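About Us

Hi! I'm Sum-yee Yuen, and I run Zorkthorpe, a small school for people who want to learn to bind and mend books. If you've ended up on this page you probably have a cookbook with its spine hanging off, or a diary you'd like to make from scratch, or you typed something odd into a search bar. Any of those is fine.

I came to this sideways. I was working in the billing office of a shipping firm and I bought a box of old hymnals at an estate sale, mostly for the box (it was a very good box). The hymnals were falling to bits, so I borrowed a library manual from the 1950s and started gluing. I used the wrong glue. I used the wrong glue for a whole year, and a few of those hymnals are still on my shelf at home, stiff as roof tiles. I show them to every beginners' group so people know where I started.

A friend asked me to teach her, then her sister came along, and then I was pushing my kitchen table against the wall twice a week to fit everybody in. We moved out of my kitchen in December and I have not missed sweeping paper scraps out from under the stove. 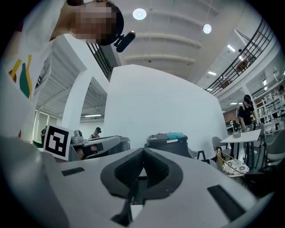 Who teaches what

I take the beginners. You'll fold, punch and sew a plain notebook on your first evening and go home with it, lumpy corners and all. After that we do case bindings, which is the ordinary hardcover kind, and by the end of the course you can pick your own project. People make guest books, sketchbooks, recipe binders, and one man made a very handsome cover for his bowling scores.

Iolo Wynne teaches repair. He's patient to a degree I find almost annoying, and he will spend a whole class on taking a cover off properly before anyone gets near paste. Bring him a torn page and he lights up. Please don't bring him anything you've already fixed with packing tape unless you're ready for a long talk about packing tape.

Cường Vi and Lâm Đỗ share the paper classes – marbling, paste papers, and cutting and folding for box making. Cường looks after the color side and Lâm does the boxes, and they swap when they feel like it. Wear old clothes for marbling. Aprons help a bit, but your sleeves will find the ink.

Nam-gil Cha answers the phone and the emails, orders the thread and board, and knows which class still has a spot left. If you've written to us and gotten a cheerful reply with far too many exclamation points, that was Nam-gil. (I write the ones with the brackets.)

How the classes work

Courses run for eight evenings, and there's a single-day class for people who just want to try it out. We keep groups small so you're never waiting long for help. All the tools are here for you to use: bone folders, awls, needles, presses, the big board cutter that everyone wants a turn on. You don't need to buy anything before you start, and I'd rather you didn't, as most starter kits come with a needle you could tow a car with.

The last time I went through the attendance book, 473 people had taken a class with us, and 84 of those had come back for another. I'm pretty proud of that second number! Some of them turn up to the open evenings too, when you can bring whatever you're working on and use the presses for as long as you like.

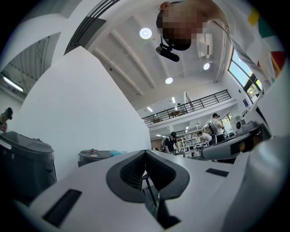
Open evenings are my favorite part of the whole thing, if I'm allowed one. There's no lesson and no plan. Somebody's sewing, somebody's stuck on a corner, somebody brought lemon bars. I've learned more tricks on those nights than I ever got out of the library manual, including how to stop thread from tangling (run it through beeswax, then run it through again when you think you're done).

We also do a little outside work. Iolo takes in family Bibles, atlases and kids' books for repair, up to 40 in a season, and the list fills up early. He'll look at your book first and tell you plainly if it's worth the cost. Sometimes a nice box is the better choice, and then he'll send you over to Lâm.

If you want to join a class, fill in the form on the Contact page and tell us if you've done any binding before. No experience is completely fine. Left-handed people, mention that too – we have scissors and rulers set aside for you, and I'll seat you at the end of a bench so your elbows have some room.

Page last updated October 13, 2018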